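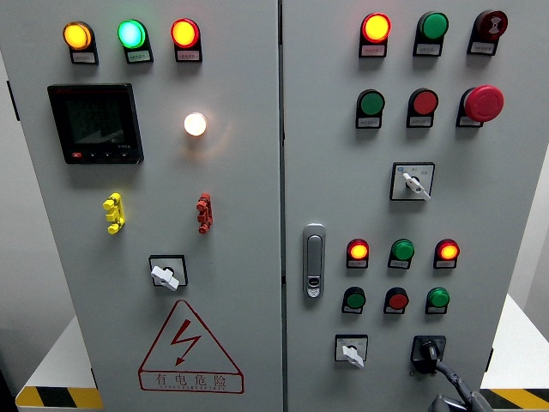 The two cabinet doors at the Cillholm workshop, with the gripper on the black rotary switch.

Cillholm Workshop > Newsletter > Members' Projects

The switch arm: report from the back bay

By Natalina Morelli

Many members have asked me in the kitchen what we are building in the back bay, and why it needs two grey doors full of lamps. I promised to write it down properly for the December newsletter, so I try to do it now.

The project is called Grerko. The aim is modest. We want an arm that can go to a control panel, find the switch it was told to find, turn it to the wanted position and let go without doing damage. Pushing a button is easier than one would think, and we had that in the first weeks. Turning is much harder. The fingers must close on the handle with the right angle, and the wrist must then rotate exactly around the axis of the switch. If the wrist is a little beside the axis, the handle is pushed sideways, and a cheap switch does not forgive this for long.

The doors are our practice panel. They have a good mixture for this purpose: lamps, green and red push buttons, an emergency stop, a meter and rotary switches with different handles. The warning triangle with the lightning bolt and the characters 有电危险 means "danger, live electricity", and I ask everybody to respect it, also when you only want to borrow a screwdriver from the shelf next to it. The emergency stop on the right door belongs to the panel. The one which stops the arm is a separate one, on the bench at the left, and it must stay free of coats and coffee cups.

We began with the switches that have a white lever handle. A lever is friendly. It is long, it shows clearly in which direction it points, and the fingers can push on it even when the grip is not perfect. After two evenings the arm could turn the selector below the second row of buttons quite reliably. The black rotary switch at the bottom of the right door was another story. It is black on a black plate, and our software, which I will call by its workshop name Plelinent, had great difficulty to say where the handle ended and the plate began. In the evening, with only the ceiling lights on, it often gave an angle that was wrong by a quarter of a turn.

I tried first to solve this with more pictures. I collected 1,100 of them, at different times of day and with the blinds open and closed, and I marked the handle by hand in 668 before I lost my patience. The result became better, but the real improvement came from a very simple change. The arm now comes from the lower right, stops a short distance before the switch, looks again, and corrects itself. Before this it looked only one time, from far away, and then trusted its own opinion. I should have started there.

The lit lamps gave us a smaller problem. They are bright compared with the grey paint, and the camera adjusted itself to them, so that everything dark became even darker. We fixed the exposure to a constant value. The lamps are now overexposed when the camera is near, but for this task we don't need to read them.

For the fingers we have tried several coverings. Bare metal slips. Thick foam holds well, but it hides how hard the gripper is closing. At the moment I prefer the thin rubber sheet from Grasso, the small shop behind the station, glued on with contact glue and left overnight under a clamp. The off-cuts are in the drawer marked "soft" and may be used by everybody.

In the last long test, the arm made 7 errors on the black switch. Most of them were the same error: the fingers closed well, the wrist turned, but the handle stopped a little before the click. I think the force limit is too careful. I will raise it slowly, and I would like a second person beside the stop button when I do this.

Also the cable along the arm needs attention. It is tied at too few points and makes a wide curve below the wrist, and when the arm goes back to its rest position the curve can catch on the edge of the platform. If somebody has a few flexible cable clips left from another project, please put them in my tray.

We work on Grerko on Thursday from 19:00. You are welcome to come and watch, or to take over the marking of the remaining pictures, which is a quiet job and can be done with a cup of tea – but please stay behind the yellow and black tape when the arm is moving. Whoever wants to use the panel for a different project can write in the bay book. The keys for the cabinet stay with me.

Print this item | E-mail this item

Recent items
New opening hours for the wood room
Lathe course: places still free
What to do with old batteries
Second-hand shelf: wanted and offered
Minutes of the autumn meeting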